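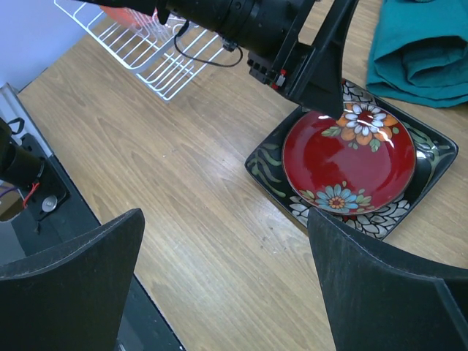

3.2 Stacking of mixed-shape tableware

Households that own tableware from more than one set must decide how pieces of different outline are to be stored and carried together. Matching sets are designed to nest, and the order of stacking is settled by the manufacturer. Mixed sets offer no such guidance, and the people who use them develop habits of their own. The most frequent habit recorded in the Wernari household survey was the placing of a round plate on a square one, as with the red plate resting on the black square plate in Figure 3, where the corners of the lower piece extend past the rim of the upper. Respondents described this order as the stable one and gave the exposed corners as the part they reached for when lifting. The reverse order, with the square plate on top, was reported far less often and mainly by households with little shelf depth.

Figure 3. Round plate with painted flowers placed on a square plate with painted leaves and flowers, on a wood-grain tabletop.

Previous | Next | Contents | Figures | Tables | References | Download

The survey was returned by 384 households out of 579 contacted. Each household was asked to list the plates in regular use, to state how they were stored, and to describe the stack as it stood on the day the form was completed. No household was asked to rearrange its cupboards. Forms were accepted until the end of October, and late forms were not included in the results.

Answers were grouped by the outline of the lowest plate in the stack. Bowls and serving dishes were left out, as were plates kept only for display. Where a household kept several stacks, the one closest to the dining table was used. This rule was adopted after the pilot round, in which 37 households had described their most orderly stack and passed over the one they used each day. The wording of the form was changed accordingly, and the pilot answers were not combined with the main set.

Two matters deserve comment. The first is the contact between the foot of the upper plate and the face of the lower. A round plate with a narrow foot touches its neighbor along a single ring. When the lower plate carries painted decoration, wear may appear along that ring while the corners and border remain in good condition. Households that had owned their plates for many years mentioned this pattern without being asked. Several had begun to place a paper napkin or a piece of felt between the two pieces, a practice also recommended in the Skastero guide to household storage. The present study did not measure wear and can offer no opinion on how well the practice works.

The second matter is decoration as a guide to order. It had been expected that respondents would stack by size alone. Many of them, however, also took account of the painted design and put the piece they liked best on top, even when this made the stack slightly less convenient to lift. Plates with a single large flower or a strong ground color were often named as top pieces. Plates decorated mainly along the border were more often placed beneath, and some respondents remarked that the border could still be seen there. The same preference was noted in the Van Loon trials on table setting, although those trials were limited to plates of one shape.

Differences between cupboard storage and table use were small. Most households carried the stack to the table in the order in which it had been stored and separated the plates only when food was served. A smaller group used the two plates together throughout the meal, with the square plate serving as a base for the round one. For this group the stack was a place setting as well as a means of storage, and the two uses could not be separated in the analysis. Their answers are reported under both headings in the Datance tables, and the totals in those tables therefore exceed 100 percent.

The findings apply to flat and shallow plates only. Deep plates raise the height of the stack more quickly and are treated in Section 3.3, together with oval dishes and plates with handles.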